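I Went to See Someone Fold Clothes and I've Changed My Mind About Robots (a Bit)

I should say at the start that I went along to the Flirketti open day in a bad mood. My friend Thenmozhi Poojary had a spare place and I had run out of excuses, and I've sat through enough robot demonstrations to know how they go. There's a stage, there's music, something on wheels hands a bottle of water to a man in a nice jacket, and we all clap. Then I go home and do my own washing.

So I was expecting the music, and what I got was a bed with some clothes on it.
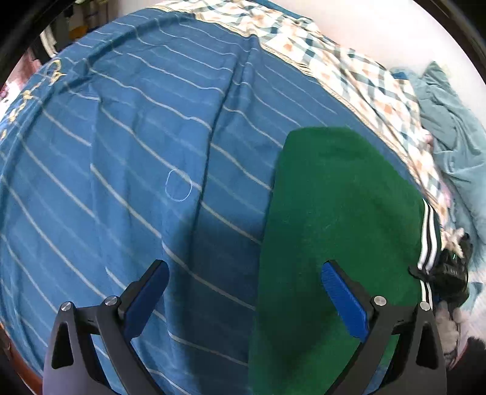 Ullstead, August 28, 2022

It was an ordinary bed, too, with striped blue bedding and things left lying on it, and I warmed to the whole business straight away. Mine looks like that most mornings! The job for the day was folding, done with hand-held grippers: two black fingers with blue pads on the inside, and a person doing the steering. Venkatesh Mudaliar, who was running the session, let a few of us have a go, and I'm sorry to report that I was dreadful. I have been folding T-shirts for most of my life and I couldn't get hold of a hem. You forget how much your thumbs know until somebody takes them off you.

The idea, as he explained it, is that people do the chores with the grippers, the grippers record what they see, and a robot learns from that later on. He reckoned they wanted 3000 folds before they'd even try it on a machine. A man behind me (Emil Zürcher, I found out over the tea) asked whether that wasn't an awful lot of folding just to get out of folding. Venkatesh laughed and said yes.

I liked him for that. I've come to think the trouble with most robot shows is that they're tidied up for us. The table is bare, the cup is always the same cup, and we walk away believing the thing can cope with a house. Then it meets a house. I'd much sooner be shown the slow, fiddly part with real clothes in it, because at least then I know what I'm looking at and how far off it is.
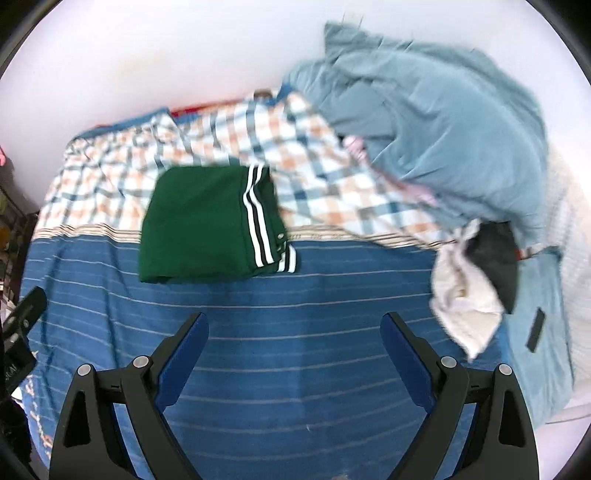 And it is far off, I think. Sports clothes are slippery, sleeves go where they like, and what counts as folded seems to depend on who brought you up. Thenmozhi does hers in thirds. I do mine in half and then half again and hope for the best. Mohandas Bhat, one of the other visitors, rolls everything, and he was quite fierce about it. Which of us is the robot supposed to copy? I asked, and the answer was that they have eight people folding at the moment and haven't settled it. Fair enough, but I'd want that sorted out before anything came near my drawers.

My other grumble is about the people. Folding the same sort of thing over and over with a claw in each hand is proper work, and I'd like to see it talked about as work. We had plenty of chat about the software and hardly a word about sore wrists. I had sore wrists after ten minutes. If a machine ever does put my jumpers away nicely, it'll be because a lot of patient people showed it how, and I hope they were paid well and given decent breaks.

Would I buy one? No, not yet, and I suspect not for years. But I'd go to another open day like this one. They're planning the next for April, with towels, and I've already told Thenmozhi to put my name down.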